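Toys on the table: mending, cleaning and getting your worktop back

Household tips / Small repairs
Posted by Oliwia Tokarz, 30 Mar 2024

Quick one this time, I've got half a bag of toys still to get through before tea. Mostly small mends. Wheels, propellers, handles, the odd wing. Plus what to do about the table itself, which in our house is the real problem.

Start with the table.

Clear one patch. Not the whole thing, you'll never do it. Mark out a rectangle with masking tape, the pale sort that peels off clean, and that's your mending spot. Everything for the job goes inside the tape or right behind it. Anything else goes on another desk, a chair, the floor if need be. I've had the same tape down since October and it's only now going furry at the corners. When it does, peel slowly, warm it with a hairdryer if it sulks, and wipe the gum off with a drop of cooking oil on a cloth. Then washing up liquid, or the next lot of tape won't stick.

One toy at a time inside the tape. Two toys and the bits get mixed. Ask me how I know. (Yellow tail, wrong plane, glued.)

Planes are awkward. They won't sit still. Lay a biplane on its side, wings stacked up, and it stays put better than on its wheels. Also you can get at the holes.

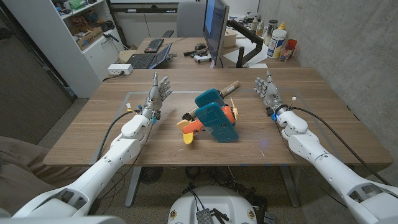 5 min read

Small hole in a wing or a body: have a look before you fill it. On lots of chunky toys it's meant to be there, for a peg or a screw. Poke a cocktail stick in. Clean round sides, it's a fixing hole, leave it be. Ragged sides, something has pulled out and you can fill. Wood filler for wood, obvously. For plastic I don't bother with filler, I find the missing peg or cut a bit of dowel to fit.

Propellers. Should spin freely, usually don't. Nine times out of ten it's hair. Tweezers, then a pin round the back of the hub. Don't oil it if a little one is going to chew it. If it's still stiff after that, a rub of candle wax on the spindle and wipe off the extra.

Loose wings. Push them home first and see if they hold. If they do, you don't need glue and you'll be glad next time something needs to come apart. If they don't, wrap one turn of thread round the peg, push in again. Still loose, then glue. Tiny dab, on the peg and never in the hole, it squeezes out everywhere otherwise.

Tools within reach but not under the toy. I keep mine lying just behind, handle pointing away to the right as I'm right handed. Stops me leaning across and putting my sleeve in the glue. A plain wooden handle wants looking after too:

Wipe it with a damp cloth, never soak it.
Fine sandpaper along the grain if it's gone rough.
Linseed oil, thin coat, rag, leave overnight.
Lay the oily rag flat outside to dry before it goes in the bin. They can catch fire if you scrunch them up. Please don't skip this.

Cables. If you work near a computer or a lamp you'll have them trailing over the table. Run them off the nearest side, don't let them cross the middle. A long one wants a loose loop and a bit of tape at the edge, not pulled tight. Tight ones twang and take your screws with them.

Laptop further back, on a second desk if you've got one. Handy for looking up how a thing goes together, not handy with sawdust in the keys. Same with mice and game controllers. And move the drinks! Anything in a cup or a tall bottle with no lid lives away from the taped bit. Meinir Probert who I share the shed with keeps her glue and her squash in near enough the same shape of bottle and I will say no more. Label both. Or different coloured caps.

Cleaning, by colour nearly:

Cream and white parts show everything. Old toothbrush, bicarb and water mixed to a paste, rinse. Felt tip comes off most hard plastic with a bit of hand gel, but try underneath first.

Orange and red plastic can fade. Keep it off the windowsill. I don't know a cure for faded, if you do write in.

Teal, blue and so on, just soapy water. Flat wings get a sticky film from hands, so do both sides and the gap between. A lolly stick with a bit of cloth round the end gets in between the two wings of a biplane better than any brush I've bought.

Painted wood, barely damp cloth and dry it straight off. Don't put it in the sink. Don't put it on the radiator after, it cracks.

Drying: stand things on a cake rack with a tea towel under. Turn over once. Toys with holes want shaking out and then leaving hole side down overnight or you get the black mouldy bits inside.

Boxes. Cardboard is fine for toys waiting to be done. Write on the side, not the lid, lids wander. I have one for waiting and one for bits I can't place. The second one gets tipped out on the taped patch every so often and it's suprising what finds its home.

Before it goes back to a child: tug every part. Properly tug. Anything that comes off and is small enough to swallow, the toy stays with you. Let glue have a whole day even if the tube says ten minutes.

Then sweep the patch. Flat brush, into the palm, check for screws, bin. Tape stays down for the next one.

Next time: squeaky pushchair wheels, and the jigsaw question.

Comments (2)

Meinir Probert
It was ONE time with the squash. Candle wax tip works on drawer runners as well by the way.

Kerby
For orange that's faded, I've given up and painted over. Two thin coats, left a week. Not for anything that gets chewed though.

More in Small repairs
Wobbly stool, three fixes
Getting labels off jars
Which glue for what (updated)

839 people get these tips by email. Add your address at the bottom of the page.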